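Tundetti publishes cable handling rules for two-arm cells

Raltville, January – Tundetti has issued a working standard for robot cells that handle loose cable. It sets 9 checks before start-up.
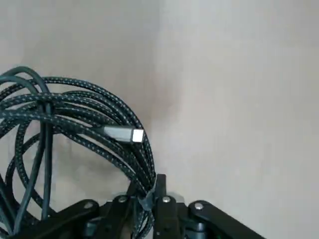

Zamfira Dobre

Braided and smooth-sheathed cables are to be logged separately. Grip force is limited to 70 per cent of the rated value. 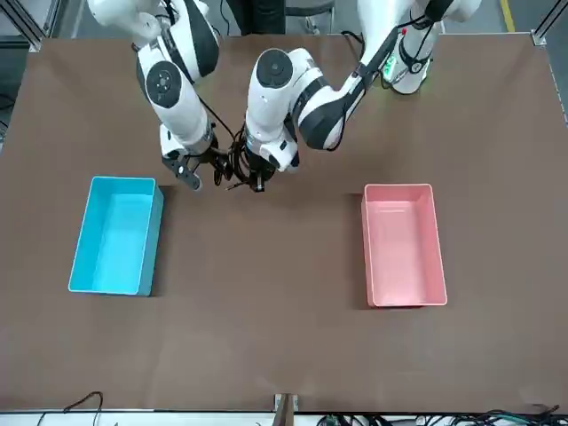 Two arms above the table, with the cyan and pink bins.

Jilness and Roussel will apply the rules from April – 4 cells in the first stage.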